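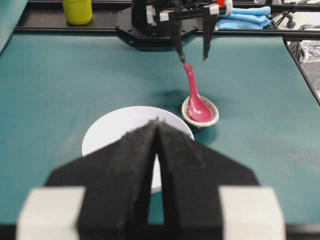 Notes for the talk: Eating soup in the canteen, 1950s to today
Erzsébet Bárány, Wisham Local History Evening, December 2018

Slide 1. Good evening, say thank you to Ferenc Bozsik for the invitation. Speak slowly. Ask if the people at the back can hear me.

Slide 2. Why soup. My mother worked in the kitchen of the Sellico works for many years, and at home we ate what she had learned there. When I started to collect memories of the factory, I asked people about machines and wages. They answered me about lunch. So I changed my subject.

Slide 3. The first canteen. It opened in September, with one cook, Mrs Tóth, and 2 helpers. The building was before this a store for paint, and people told me that the smell stayed for the whole first winter. On a normal day the kitchen gave out 366 portions. On bean soup day it was 416, because the men from the railway yard came also. (Pause here, people usually laugh.)

Slide 4. The menu. Read only the first week, not the whole page. Bean soup, potato soup with sour cream, caraway soup, pea soup, and at the end of the week a clear broth with noodles. The second week was the same but with cabbage in place of peas. The caraway soup was not loved. I have five letters of complaint about it, and one poem.

Slide 5. The poem. Read it in the original first, then my translation. The translation does not rhyme -- I tried.

Slide 6. Where people sat. The office had the tables near the window, the workshops had the middle, and the apprentices had to stand until there was a place. This was not a written rule. Mr Bozsik remembers that he sat by mistake at a window table on his first day and that it was spoken about for months. Look at him here, he may want to add something.

Slide 7. Bread. It came from the Cliseck bakery on the other side of the river. When the bridge was closed there was no bread, and the cook made dumplings. Several people said to me that those were the best lunches of all. I have the recipe, copies are on the table by the door.

Slide 8. The end of the kitchen. Food began to come ready cooked, in large metal containers, and my mother moved to the laundry. She did not like to speak about it. Do not stay long on this slide.

Slide 9. What I am still looking for: photographs of the serving hatch, meal tickets of any colour, and the full name of the poet.

Questions. If someone asks about the strike, say it is a subject for another evening. Finish before the tea is brought in.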